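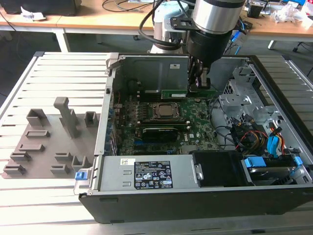 Elsa Kinnunen Appointed Head of Drarisetti District Administration

1 Apr 2022 — The Regional Council of Seppälä has appointed Elsa Kinnunen as head of the Drarisetti district administration. She succeeds Eino Hakala, who held the post for seven years and moves to the regional audit office.

Kinnunen joined the civil service as a land registry clerk and was most recently deputy head of the Wukeck district, where she managed a staff of 80. Her term is set at four years and may be renewed once.

The handover of files began in January. Budget authority passes to Kinnunen with the signing of the transfer record — pending permit cases stay with the officers now assigned to them.
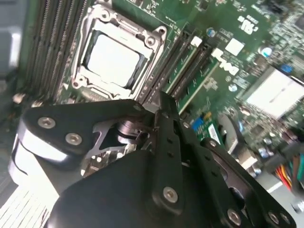 REGIONAL NEWS

The district administration covers 15 municipalities, including Clilano. Office hours and filing deadlines are unchanged.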